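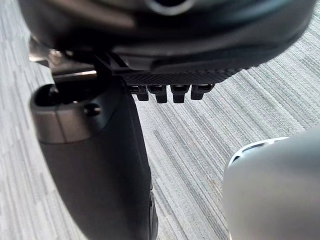 How long should you rest a sourdough before you slice it? Two hours for a tin loaf, longer for a big round one, and I say that as someone who used to tear into mine at the bench with the butter already out.

I picked up the habit of waiting at Fletby, the little bakery I pop into most Monday mornings (15 minutes' walk, longer if the dog's along). They bake 89 loaves before opening and won't sell you a warm one – not even if you ask nicely! I sulked the first time. Then I got home, cut my favourite rye at lunch and found the crumb had set beautifully, with none of that gummy line along the bottom.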